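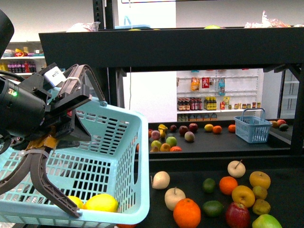 The fruit table at the Banine pantry is now the first thing families reach when they come in, and we couldn't be happier with how it is going! Your grant paid for the table, the black metal shelving and the baskets, and all of it is in daily use. When we sort, the fruit goes out loose on the dark tabletop, so limes, apples and oranges all sit together for a bit, and then each kind goes into its own basket. The lemons go in the light-blue one with the slotted sides. We picked baskets with openings on purpose, after the solid tubs we used last winter kept trapping moisture at the bottom (we lost a whole tub of tangerines that way and it still stings).

Progress report to the Stesa Fund
Fresh Fruit Project, Banine and Trurnus pantries
7 September 2022

Households served

When we applied in May we hoped to reach 60 households a week across both sites. Last week it was 74, and most of them took fruit. Citrus goes fastest. Kiwis were slow at first, until we put out a card saying how to tell when one is ripe, and now we run out of those too.

Supply

Chowdhury Produce is still our main supplier and has been wonderful to work with. They send us mixed crates, which means we never know quite what we'll get, but the variety is what people talk about at the door. We took in 500 pounds of fruit in August. Apples made up the biggest share, in more kinds than we had names for, and we've started keeping the red ones apart from the yellow and green because people ask for them by color.

Trurnus site

Trurnus is behind Banine. The room there is smaller and the shelving we ordered was too deep for the back wall, so we exchanged it and lost 3 weeks. The new unit is up. Baskets are there and labeled, and sorting now happens the same way at both places, which makes it much easier for people to cover a shift at the other site.

Spending

We have $300 left in the equipment line. With your okay we would like to use it for more slotted baskets, a second scale for Trurnus and a set of washable table covers. Transport costs came in on budget. Receipts are in the folder we share with your office.

Next

Pears and the first fall apples should start arriving soon, and we want to try a small recipe rack beside the fruit at Banine. We'd also love to have someone from Stesa come by on a sorting morning. Come early, the lemons don't last!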